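4. Living with the Claller kit

4.1 What we bought and how we used it

I'll start with the part people email me about most, which is what it's like to have this thing in your hand all day.
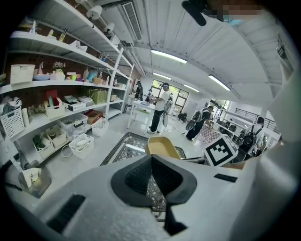 We ordered the two-hand version of the Claller from Hadico in July, paid the academic price of $4,000, and had it in a bag going from room to room within a week of unpacking. The kit comes as a pair of hand-held grippers, a charging dock, a sheet of spare markers, a calibration board and a year of Plutero, the software that lines up the video with the gripper opening and spits out episodes you can train on. Hadico also sells a labeling service on top of that. We tried it on a small batch and I get to it in 4.4.

Svitlana Derkach and I did nearly all of the collecting ourselves. I say this up front so you can weigh what follows: two people, both right-handed, both with plenty of hours on older hand-held rigs. A first-time user might hate things we barely noticed (and the other way around!). The tasks were the boring useful kind, mostly picking small household things off one surface and putting them on another, plus opening lids, folding cloths, and clearing tables. By the end we had 529 episodes we'd call complete, meaning the recording ran from a closed gripper at rest to a closed gripper at rest with no dropout in between.

4.2 Weight, grip and the finger pads

The gripper is big. I knew the dimensions from the product page and it still surprised me, mostly in how much of my own view it takes up when I bring it close to an object. For tabletop work you get used to it in a day. For shelves it stays annoying, and I ended up turning my wrist in ways I'd never ask of a robot arm, so some of our shelf episodes have approach angles that are going to be a pain to replay. We kept them in the dataset with a flag.

The pads I like a lot. They're black rubber with a textured inside face, and they narrow to a point, so you can go in after something thin with just the tip or close on a bottle with the wide part. In Figure 3 the pad sits right in the middle of the white housing, and you can see how much of the camera's view the gripper itself uses up along the bottom. That's a real cost. When I plan a task now I try to have the target sit in the upper part of the view until the last moment, and I wish the manual had told me so, because our first couple of days of data have the object vanishing behind the housing well before contact.

Pads wear. We swapped ours once, and the swap took Svitlana a few minutes with the little hex key in the box. The replacement pair was stiffer than the first and we had to redo the opening-width calibration, a step that the quick-start card leaves out completely. Do it anyway. Our width readings were off until we did, and you won't catch it by eye.

4.3 Tracking in rooms with stuff in them

Hadico's demo clips are all shot over clean tables. Our rooms aren't like that, and I'd guess yours aren't either. The room in Figure 3 is a fair sample: a tall shelving unit loaded with baskets, bottles and bins down the left side, windows at the far end, fluorescent fixtures running along the ceiling, and people going about their business. I was curious how Plutero would do there, and the short version is that it did better than I'd expected and failed in places I hadn't thought about.

Clutter turned out to be our friend. Full shelves give the tracker lots of corners and edges to hang on to, and the camera pose held steady even on fast moves. Plain walls were harder. The worst spot we found was a bare corner in the Chae building, where we'd get a slow drift of the whole trajectory and only notice it when the start and end poses refused to meet. People walking through bothered it less than I'd feared, as long as they didn't fill the view.

The markers are a separate story. Plutero reads the opening of the gripper from the square black-and-white marker on its side (see Figure 3, just above the pad), and it needs that marker crisp. Glare is what kills it. With a light directly overhead and the gripper tilted up, the white blocks in the pattern wash out and the software reports a width of zero with total confidence, no warning, nothing. I found this by plotting widths for a whole afternoon's work and seeing a forest of little dips where I knew I'd been holding something. We threw out 247 takes over this one problem before we printed our own markers on matte stock, and after that I don't remember losing a take to it.

Two other tracking notes that may save somebody an evening. Locking the exposure helps near windows, but lock it while pointing at the work surface and not at the ceiling. And if you're going to change the order of the two grippers on the dock, restart Plutero afterward; it caches left and right by slot, and we had a morning of mirrored data before Orysia Bondarchuk, who does our training runs, wrote to ask why the left hand was doing all of my work.

4.4 Faces, backgrounds and the labeling service

Plutero blurs faces on upload, and it's on by default, which I was glad to see. It's an aggressive filter. Patches of blur show up well past the face itself, sometimes over a shoulder or a piece of wall, and small figures far back in a room come and go depending on the take. For our training purposes none of that mattered. If your review board wants every face handled you'll still need to go through by hand, and we did.

The labeling service was a mixed bag. We sent a batch of takes and got back start and stop times plus a one-line text description for each. The times were great, tighter than mine. The text was thin ("move object" came up a lot) and we rewrote most of it. At the quoted rate I'd buy the times and skip the text, but Hadico only sells them together.

4.5 Would I buy it again?

For tabletop work, yes, and I'd order matte markers the same day. Orysia's policy trained on our complete episodes is in Section 5, so I'll leave the numbers there and just say she didn't have to do anything special to read the files, and that alone puts the Claller ahead of the last two rigs I used.

For shelf work I'd wait. Hadico told us a slimmer housing is planned, with no date attached. There's also a one-hand version at $2,000, same pads and same software, and if you only need one hand I can't think of a reason to pay for the pair. Svitlana disagrees with me on this. She thinks the second gripper earns its keep as a spare, given that ours spent nine days back at Hadico with a bad charging contact, and during those nine days we did keep collecting.

The settings we ended up with, including the exposure values and our marker template, are in Appendix B.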